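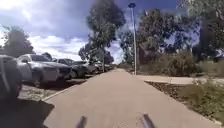 영화 속편이 뭐예요?
먼저 나온 영화의 이야기를 이어 가는 다음 영화예요. 주인공이 그대로 나올 때가 많고, 몇 년 뒤 이야기를 하기도 해요.

제목 뒤에 2가 붙으면 보통 속편. 근데 숫자가 없는 속편도 많아요. 부제목만 살짝 바꾸는 거죠.

그럼 비슷한 말들, 빨리빨리 정리!

프리퀄: 앞 이야기. 주인공이 어렸을 때라든가, 악당이 아직 악당이 아니었을 때라든가. 나중에 만들었는데 이야기는 더 먼저예요. 헷갈리죠? 일기장을 거꾸로 넘긴다고 생각해 보세요.

리메이크: 옛날 영화를 처음부터 다시 찍는 것. 줄거리는 거의 같고 배우가 달라요.

스핀오프: 조연이 주인공이 되는 영화. 옆집 강아지가 너무 인기가 많아서 강아지 영화가 따로 나오는 식.

감독판: 이게 오늘의 진짜 주제예요. 영화는 찍은 걸 다 보여 주지 않아요. 엄청 많이 찍고, 엄청 많이 잘라요. 이 일을 편집이라고 해요. 극장에 걸 때는 길이도 맞춰야 하고 회사 의견도 들어야 하고... 그래서 감독이 좋아하던 장면이 빠지기도 해요. 나중에 감독이 자기 마음대로 다시 이어 붙인 것, 그게 감독판!

예를 하나 들게요. 우주 모험 영화 '하코라(Hakora)'. 아리프 파사리부(Arif Pasaribu) 감독이 만들었어요. 찍어 둔 장면이 전부 1321개. 극장판에 들어간 건 800개쯤. 나머지는? 창고로 갔죠. 길이는 99분이었어요.

그런데 2021년 6월에 감독판이 나왔어요. 뭐가 달라졌냐면

로봇 친구가 왜 노래를 못 하는지 나와요 (극장판에선 그냥 못 함)
마지막 장면이 아침에서 밤으로 바꼈어요
할머니 우주선 장면이 길어졌어요. 꽤 많이요

같은 영화인데 느낌이 달라요. 극장판은 신나고 감독판은 좀 슬퍼요. 어느 쪽이 맞냐고요? 둘 다 맞아요. 보고 나서 친구랑 싸우지는 말기.

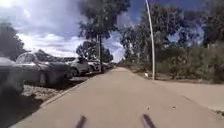
길 왼쪽에 세워 둔 자동차들.

편집은 어떻게 하나요?
옛날에는 필름을 진짜로 잘랐어요. 그리고 테이프로 붙이고. 지금은 컴퓨터로 해요. 장면을 줄줄이 늘어놓고 순서를 바꿔 보고, 다시 보고, 또 바꾸고. 문 여는 장면 다음에 웃는 얼굴이 오면 반가운 손님 같죠. 놀란 얼굴이 오면? 갑자기 무서운 영화가 돼요. 문은 똑같은 문인데!

소리도 따로 넣어요. 발소리, 바람 소리, 음악. 순서를 바꾸면 소리도 다시 맞춰야 되서 시간이 오래 걸려요.

집에서 해 보기
어른 휴대폰을 빌려요 (꼭 물어보고!). 짧은 영상을 몇 개 찍어요. 과자 봉지 뜯기, 깜짝 놀라기, 달리기, 뭐든지. 순서를 바꿔서 두 번 이어 보세요. 하나는 극장판, 하나는 감독판이라고 이름 붙이기. 가족한테 보여 주고 어느 쪽이 재밌는지 물어봐요.

오늘 나온 낱말
속편, 프리퀄, 리메이크, 스핀오프, 감독판, 편집

다음 편은 8월에. 예고편은 누가 만드는지 알아볼 거예요.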